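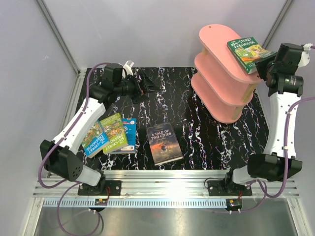

The pink shelf unit with "The 104-Storey Treehouse," Darnmont reading room.

Darnmont Reading Room -- Furnishings Meeting, November
Present: Shirin Farahani (notes), Myung-ja Kwon, four others. Started 4:10 p.m.

1. Last minutes
Accepted. The spelling of Drasance was corrected in two places.

2. Small shelf, children's corner
Farahani said she still doubts that the three-tier unit from Chuensuk is a bookshelf. The boards have rounded ends and the tiers stand on short wooden posts, with no side panels anywhere. Paperbacks need something to lean on. The supplier's page calls it "storage for books and treasures," and in her view the treasures are doing most of the work in that sentence.

Asked what it would cost to keep, she gave the price as $60. Bookends are extra. The room has 368 children's titles on the list, and a unit this size was never going to make a dent in that.

It was suggested that books lie flat on it. Farahani asked who would then lift a stack to get at the bottom one, and whether that person would put the stack back.

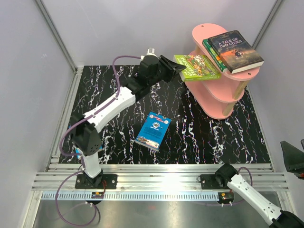
Kwon disagreed and said a display shelf only has to hold a few books well, and that children pick up what they can reach. She would put one book on each tier and change them often. Farahani asked who would do the changing. Kwon said she would, until spring.

Agreed to keep the unit on trial, for display only. Farahani asked that her doubts be recorded -- they are.

3. Tall shelving
Two quotes in. Tritell wants $862 delivered, Drasance $500 without delivery or wall fixings. Farahani does not believe the lower figure will stay low once those are added. Kwon to get the full Drasance price in writing before anything is ordered.

4. Labels
Color dots by reading level were proposed again. Not agreed. The last set peeled off.

5. Other
Request for a second Treehouse title passed to the book list.

Closed 5:05 p.m. Next meeting to be set by email.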